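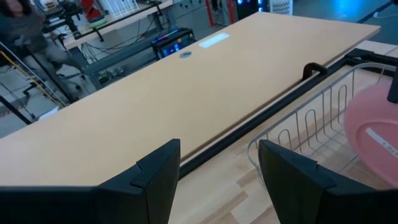 Bench Assembly and Fitting Technician (2 posts)

Rultadari workshop, full time, permanent
Reference: Skulard benches
Closing date: 10/6/19

Adex builds and installs workbenches and desks for schools, laboratories and repair shops. The Skulard range has a pale, beech-coloured laminate top on a black metal frame, with the option of a light panel set flush into the surface and a round grey grommet for cables. Demand for the lit version has grown and we need two more technicians to assemble, wire and fit it.

The work

You will work from a drawing and a cutting list. Typical tasks are:

Marking out and routing tops for light panels and grommets.
Applying edge band and trimming it by hand.
Fixing tops to frames and checking that they sit level.
Fitting handles, brackets and wire baskets to order.
Installing low-voltage light panels and testing them before dispatch.
Packing finished benches for transport and unpacking them on site.

The workshop finishes some 300 benches a year. Most of the week is spent at Rultadari. Site fitting takes up to 5 days a month, with more in August, when schools are closed. Overnight stays are paid for and are agreed beforehand with the fitter.

Panels must sit level with the surface. A raised edge catches paper and sleeves, and a sunken one collects dust. Tops that fail this check go back to the router bench, and the technician who cut the opening does the rework.

What we need from you

At least three years in joinery, shopfitting or furniture assembly.
Safe use of a hand-held router, with your own work to show.
Ability to read dimensioned drawings without help.
A full driving licence.

Experience with laminate is preferred. Electrical training is useful but can be given here. Applicants who have only worked with solid timber will be considered – the edge work is different and takes a few weeks to learn.

The job involves lifting. The largest top is handled by two people or on the trolley.

Terms

Hours are 7.30 to 4.00, Monday to Friday, with a half-hour unpaid lunch. Overtime is voluntary and paid at time and a half. There is a tool allowance of £300 a year, and boots and work clothing are supplied. Technicians who complete the probation period receive a single payment of £700. Pay depends on experience and will be stated in writing before interview.

How to apply

Send a CV and a covering letter of one page to the Adex office, Amaral Yard, Rultadari, quoting the reference above. Include photographs of two pieces you assembled or fitted, with a line on each saying which parts were your own work. Shortlisted applicants will be asked in for a half-day paid trial, which consists of cutting one opening, fitting one grommet and banding one edge. Tools and materials are provided.

Agencies are asked not to reply.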